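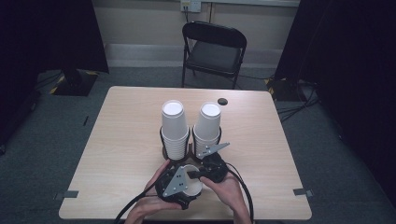
## Open cup holders or closed tubes for a tea point?

**kincaid_stores**

Sorting out the tea point on the second floor at Kincaid. Current arrangement is two open holders side by side on the table, plain white paper cups stacked in each. Consumption is one case of 2000 every 3 weeks.

Problem is the lean. Past a certain height the stack goes over to one side, and people pulling from the top bring two or three cups with them. Is there a sensible fill limit, or should I go to enclosed tubes?

**Elibariki Wanyama**

What sleeve size do the cups come in? If it's 50, load one sleeve and stop. Most of the lean comes from joining two sleeves where the rims haven't seated properly.

**kincaid_stores**

Sleeves of 50, yes. The person on the morning round tops up on whatever is left, so there is nearly always a join.

**tubeline_dave**

Closed tubes, bottom draw. We fitted Sostham ones in April and I wouldn't go back. One cup per pull, rims covered. Open stacks on a table are a hygiene problem as well, everyone handles the top cup.

**Elibariki Wanyama**

> rims covered

Only if the tube matches the rim diameter. Ours didn't. Too tight and the bottom cup tears, too loose and you get the whole column in your hand. We changed cup supplier twice in a year and the tubes went in a cupboard. Open holders don't care what cup you buy.

On hygiene: load them base up and people take hold of the base, so long as your holder takes them that way round.

**kincaid_stores**

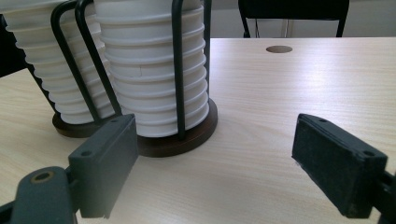
Bases are round, dark brown wood, with black wire bent over the stack and down the sides. I've tried pushing the wires in by hand to take up the slack and they spring straight back. The weight is adequate, I have not had one tip over. It's only the top section that splays.

Base up would mean lifting the lot out each time. Will try it on one holder.

**fivness_ops**

Agree with Elibariki on fill height, disagree on flipping them. At Fivness people turned them back within a day.

Also check for creased cups when you load. A cup with a crease in the side doesn't nest square, and everything on top of it follows. Take it out.

**tubeline_dave**

Or buy a tube in the right size. There are adjustable collars. Trudberg do one with 6 settings.

**Elibariki Wanyama**

Had the Trudberg. The collar slips.

**tubeline_dave**

Ours hasn't.

**kincaid_stores**

Going with one sleeve per holder, no topping up until it's down to the last few. If it still leans I'll price up the tubes. Does anyone have the part number for that collar?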